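**Research engineer, bimanual manipulation of textiles** — Ullitz laboratory, Paredes site

We are recruiting one engineer for the cloth-handling project run jointly by Caltel and Tralent. The post is full time, begins in June and is funded for 2 years. The work concerns how a two-armed robot should choose its first contact with a folded garment or towel, and whether that choice can be learned from teleoperated demonstrations alone.

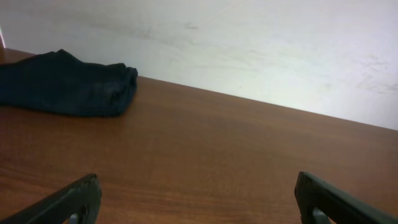 Vol. 2, p. 139

The method under study divides each episode into approach, contact and fold, and trains a separate policy for each phase on the wrist and overhead views. A supervisory model decides when to hand over from one policy to the next. On our present set of 700 demonstrations the approach policy is reliable with light fabrics. Dark fabrics remain a problem — depth estimates degrade, and the layers are difficult to separate by eye or by network.

The engineer will:

- record and label a further 300 demonstrations with dark textiles
- maintain the calibration between the wrist cameras and the overhead camera
- compare single-arm and two-arm contact strategies under a fixed protocol
- report failed episodes in full, including those stopped by the operator

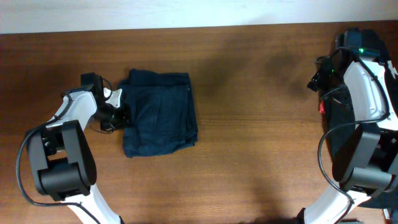
Contact selection is the part of the method we understand least. The current policy scores candidate points along the outline of the cloth and sends the nearer arm to the highest score, while the other waits clear of the fabric. With the left gripper up against the left edge of a folded navy cloth, as here, the choice is between that edge and the bunched lower-left corner, where the outline is least regular. The scoring function treats the two cases alike, and we think it should not. The successful candidate will be expected to propose an alternative and test it.

**Requirements.** A master's degree in robotics, computer science or a related subject; good Python; experience with at least one real manipulator. Knowledge of imitation learning is desirable. Experience with textiles is not required.

**Applications.** Send a CV, the names of 2 referees and one page on a manipulation experiment that did not work, with your account of the cause. Address them to Vega Valcárcel at the Paredes site. Technical questions about the method go to Gonzalo Soler. Shortlisted candidates will be asked to spend a morning in the laboratory and operate the arms themselves.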